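Balloon Bowls and Paper Moons: Our Craft Table Gallery

Welcome, and thank you for stopping by the gallery page! These are bits and pieces from the balloon craft table at Fekell, which Tobiloba Effiong and I have been running since July, and which has grown from a quiet little corner into something people ask about at the grocery store. We love a balloon because it costs next to nothing, it gives you a lovely round shape to build on, and when you're finished with it you get to pop it (the best part, if you ask the younger ones, and quite a few of the older ones too).

Most of what we make starts the same way. You blow up your balloon, not too tight, tie a good knot, and then glue goes on the outside. Some folks lay string or yarn over it, some prefer tissue paper, and some like to let the glue wander wherever it pleases and see what they get. Myrtle Rosenthal has made 23 string lanterns this way and still says every one of them surprised her.
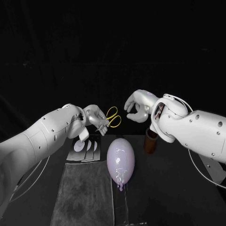

Drips are part of the fun, so please don't fuss over them. Glue will run toward the bottom of a balloon no matter how carefully you put it on, and a few runs can look very pretty once everything has dried. Keep the scissors with short blades for trimming yarn ends and tissue, and save the popping for the next day at the earliest – we've all been impatient at least once and ended up with a sad, sticky pancake.

If you're making a bowl, cover the rounder end and leave the knot end bare, so you have a nice wide opening when the balloon comes out. For a lantern, go nearly all the way around and leave a gap big enough for your fingers. Dušan Ondrejka likes to snip a tiny hole close to the knot and let the air out slowly, and I've come around to his way of doing it, though I do miss the bang.

The table is open to anyone seven and up, and grown-ups are very welcome to come without a child as an excuse. Wear something old, bring any yarn you'd like to use up, and tell Tobiloba if you need a spot near the door. Our next afternoon is Tuesday, October 6, 2026, and we'll be making paper moons for the front window.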